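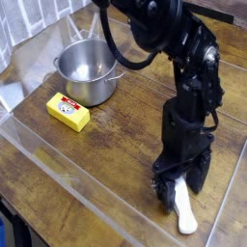

Workshop > Cells > Kitchen bench > Gallery

Arms Grippers Cells Notes Contact

We use cookies to remember your settings and count visits. Accept or manage.

Kitchen bench: keeping the Yeom cell honest

The Yeom cell is one black arm, one parallel gripper, a low clear acrylic surround and a wooden tabletop. It was sold to us as needing almost no looking after. I've had the looking after of it since May and I'd dispute the "almost."

What follows is a short gallery with notes on how the cell is set up and what gets checked. Most of the notes are about small things, and small things are what stop it. I've left out the performance claims. Grindex, who did the integration, have a page full of those, and you're welcome to compare theirs with mine.

The job on the bench is a pretend cooking task with a stainless steel pot, a white wooden spatula and a little yellow box like a toy pack of butter. They're kept light and cheap on purpose. Before a session I put the pot down first, then the box near it, and I don't measure where either one goes. The software is supposed to cope with that. Some mornings it copes.

Spatula grip. The two fingers have to close on a flat, thin stick, and flat thin sticks are where parallel grippers show their manners. If the fingers meet even slightly out of line, the spatula twists the moment its tip touches anything. I check the closing by hand on a strip of paper at the start of the day and again after lunch. The manual says once every 700 cycles. I don't know who came up with 700, but I doubt they were holding a spatula.

Cable. There's a fat black one that loops down from the upper arm, and I've come to regard it as the most opinionated part of the machine. Leave too much slack and it swings near the pot. Leave too little and it pulls at the connector when the elbow folds. Grindex's drawing gives a loop length of 201 mm. Ours is set at 159 and has been better behaved, though I'll admit I got there by moving a cable tie until I stopped swearing. 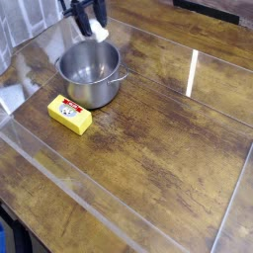 Approach height. The pot is the tallest thing on the bench, so every path has to clear the rim and those thin side handles. We run 30 mm of clearance. Briretti, whose planning software we trialled for a while, told us their package would work out its own clearance and we could stop fiddling. It worked out one that I didn't like the look of, and we went back to a fixed number. I may be old-fashioned about this. I also haven't bought a new pot.

Shiny metal. Polished steel is a poor choice of colour for anything a camera has to find. It reflects the wood, it reflects the lights, and the acrylic adds its own streaks over the top. I've been promised a filter that fixes it. Until it arrives I wipe the panels with a soft cloth, keep my fingers off the top edges and pull the curtain across when the afternoon sun gets in.

Surround. The panels are low and clear, good for keeping props from wandering off the bench and not much else. Please don't let anyone tell you a sheet of acrylic is a guard. The stop button is the guard, and it gets tested before the arm is powered, every time, by whoever is running it.

Fasteners. I go over the motor housing and the gripper mount with a torque driver every second week. The supplier, Vullero, calls their thread compound permanent. I've put a paint mark across each screw head so I can see for myself, and one of them on the mount has already crept. It's been redone and marked in a fresh colour — yellow this time, as the white was hard to see.

More notes will go up when the replacement finger pads come in. They've been "shipping shortly" for a fair while, so check back if you like, but I wouldn't set an alarm.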